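Subject: Re: [pramstead-travel] Ferry pass or pay as you go?

> We have four nights in Pramstead in October and want to fit in Plotine and
> the Radwan caves. The tourist office keeps pushing the 36-hour island pass.
> Is it worth it, or is it one of those things you buy and then spend
> the whole vacation trying to earn back?

The second one, mostly. We bought it last fall and spent a day and a half riding boats we had no interest in, purely out of spite.

The clock starts when you buy it, so don't get it at the airport desk like we did. Get it on the dock, right before the first boat. Plotine is an easy day trip, and you'll want lunch there — the fish place by the landing, the one with the plastic chairs, beats the one with the tablecloths by a mile.

Radwan is slower. The boat takes 40 minutes in calm water and feels like a semester in anything else. Sit at the back, outside, and look at the horizon like everyone tells you to. The cave tour goes twice a day and involves 2 guides, one of whom talks. Bring a sweater and shoes you don't love.

I would skip Ornar unless you're very fond of gravel. The brochure promises "1000 years of history in one afternoon," and it does feel that long.
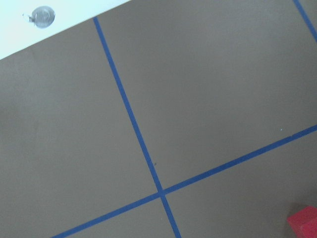

Does the pass cover the cave tour at Radwan?

The pass gets you the boat both ways, and the tour is a separate ticket you buy at the cave entrance, cash only.

If you do end up with the pass, keep the paper stub. They check it again coming back, and the man at the gate has heard your story before.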